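The Case for a Common Room Without a Schedule

Felicidad Aquino

Over the past year the Prillside Housing Association has asked its members to comment on the future of the ground-floor common rooms in its three buildings, Ima House, Cruzado Court and the Falosach. The consultation paper offers two choices. The rooms may be converted to bookable space, available by the hour through the residents' website, or they may be let to outside tenants and the income applied to repairs. I write to ask the board to consider a third course, which is to leave the rooms open and unbooked, and to pay for them properly.

The figures in the paper deserve to be read with care. Of the 339 households in the association, 91 returned the questionnaire. A majority of those who answered said that they used a common room "rarely" or "never." The board has taken this as evidence of low demand. It may be so. It may also be that the people who sit in the common room at Cruzado Court on a weekday afternoon are the same people who do not fill in forms on a website. The questionnaire was not offered on paper, and it was not offered in any language other than English. In a building where many of the older tenants speak Tagalog or Portuguese at home, that is a serious gap in method.

There is also the matter of what the word "use" was taken to mean. The paper counts a room as used when an event is held in it. By that measure the Falosach room was used 16 times last year. The measure leaves out the tenant who waits there for the pharmacy van, the father who brings a child down so that the baby upstairs can sleep, and the two neighbors who meet at the mailboxes and step inside to finish a conversation. None of these people would reserve a room. If a reservation were required, they would stand in the hallway, or they would go back upstairs.
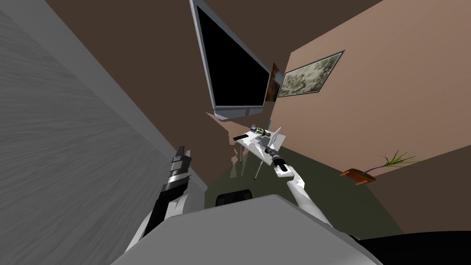
A booking system changes who feels entitled to a space. People who plan their weeks in advance, who are comfortable with passwords and confirmation messages, will do well under it. Others will find the door locked and conclude that the room belongs to someone else. I have seen this happen in the library branch where I worked for many years. When our study rooms went over to advance booking, they were full every evening, and management was pleased. The faces in them were different from before. The change was never recorded, as the system was built to count hours and it counted them very well.

I do not wish to dismiss the financial argument. Repairs at Ima House are overdue, and the estimate for the roof has risen twice. The board has a duty to look at every source of income, and a commercial tenant on the ground floor would bring in a steady sum. But the paper presents that sum without setting against it the cost of what would be given up. Divided among all the households, the projected rent comes to $254 a year for each. That is real money, and for some families it matters a great deal. Members should be asked plainly whether they would pay it to keep a warm, lit room downstairs. They have not been asked.

Nor should we assume that a room once let can easily be taken back. Commercial leases run for years. Walls are moved, plumbing is altered, and separate entrances are cut. By the time a later board regrets the decision, the room in question will no longer exist in any useful form. A bookable room is easier to reverse on paper, but habits are slow to return once they have been broken.

Those who favor booking often raise the question of order. They point to litter, to noise after ten o'clock, and to the occasional quarrel over the heating. These complaints are fair and should be answered. They call for regular cleaning, clear hours and a member of staff who passes through each evening – all of which the association provided until the budget was reduced. It is unreasonable to withdraw the upkeep of a room and then cite its condition as a reason to close it.

I would therefore ask the board to do the following before any vote is taken. It should repeat the consultation on paper, in the languages spoken in the buildings. It should keep a simple tally at the door of each room for one full month, and October would serve well, when the weather begins to bring people indoors. It should publish the full terms of any proposed lease, including its length. And it should restore evening cleaning for the period of the trial, so that the rooms are judged in decent order.

The next open meeting is on a Tuesday at seven in the evening, in the common room at Ima House. Members may attend without registering in advance, and I hope that those who use these rooms without ever having booked anything will come and speak.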